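Workplace Culture › Questions We Get

Reading time: 2 min

Before you buy a culture program: FAQ

Oisín Kavanagh answers the questions readers send in about leadership workshops, engagement platforms and the people who sell them.

Do culture programs work?

Some do, for a while. Most of the proof on offer comes from the seller's own surveys, taken the week after the workshop when everyone has had a free lunch. Ask for turnover numbers from a year later. If they can't find any, you have learned something.

A vendor told us engagement went up 46 percent. Is that good?

Up from what? And who answered? At Brosberg, a packaging firm with 134 employees, the "after" survey was filled in by 18 people, most of them managers. I would not plan a budget around that.

What should we pay?

I've seen $3,000 for a one-day session and a lot more for the same slides with a certificate at the end. Price tells you very little. Get the fee for year two in writing, including any license for the "framework" – that is where it tends to grow.

Does everyone have to take part?

You can make people sit in a room. Trindell made its program mandatory in May and got full attendance and very short answers on the feedback form.

Our CEO loves it. The floor staff don't. Who's right?

Start with the floor staff. Zeeshan Naqvi ran the rollout at Illwood and says the complaints he heard were about shift swaps and a broken time clock. The values posters came up once, when one fell down. 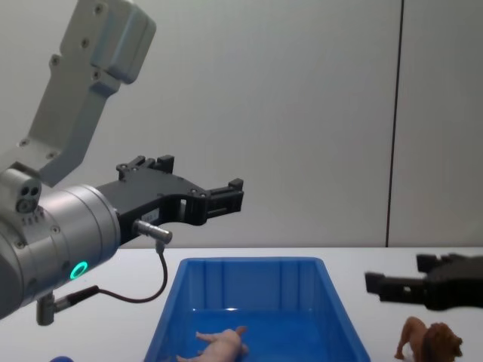

Gripper on a robot arm, fingers open.

Can we do this ourselves?

Parts of it, yes. Fix the schedule, train new supervisors before they start, answer the suggestion box. Shakya did that with no outside help and I can't tell you it changed the culture. People did get their schedules earlier.

Will you recommend a provider?

No. I'll read a contract if you send one.

We use cookies to remember your preferences. Accept | Manage settings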